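About Plorkinier

Plorkinier is a reader-written catalog of magic systems, skill trees and odd rules in games, comics, novels and TV shows. If a wizard in a story has to do long division before the fireball goes off, we probably have a page on it. If not, you can start one.

The site was started by Cengiz Akyol, who kept a list of spell mechanics from old dungeon crawlers and got tired of emailing it to people. Elif Naz Tokgöz joined a few months later and turned the list into something that could be searched. She still looks after the software. Cengiz handles the style guide and most of the arguments about it.

The catalog now has 2241 work pages, sorted under 147 device pages. A device page covers one storytelling idea, such as magic that costs memories or a spell that only works when it is spelled wrong. A work page covers one game, book or series and lists the devices it uses.

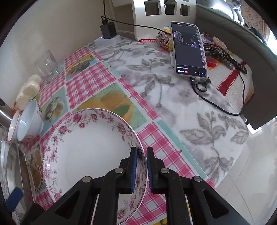 White plate with a pink rose rim, on the patchwork tablecloth.

How pages get made

Anyone with an account can draft a page. A draft goes live once 3 other members have approved it. We ask for a short description, a list of works and at least one passage or moment from each work that shows the device in use. "It's in there somewhere" is not enough. Most drafts pass on the second try.

Spoilers are hidden by default on work pages. On device pages about endings they are left open – the title of the page is your warning.

We don't rate works. A device is not good or bad, and a page that reads like a review will be sent back to its author.

Sections

Destarstead is the forum, where drafts are discussed and where people ask for help naming a story they half remember. Kinano is the section for tabletop games and homebrew rules. Entries there can be as short as 200 words. Chuang is the monthly reading group, which picks one novel or comic and goes through it chapter by chapter. New members can join Chuang at any point, but February is when the yearly list is voted on.

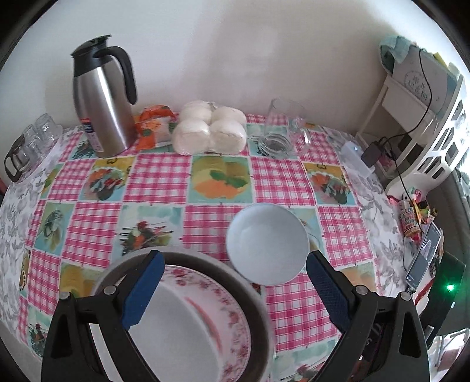 Rose-bordered plate on a dark gray plate or tray, with a small bowl beside it.

Money and contact

Plorkinier runs on member donations and a small number of banner ads, which you can turn off in your account settings. We don't take payment for pages or for placement in a list.

For corrections, use the Report button at the foot of any page. For copyright questions, write to the editors through the contact form and include the address of the page. Elif Naz reads account problems first thing in the morning, Eastern time.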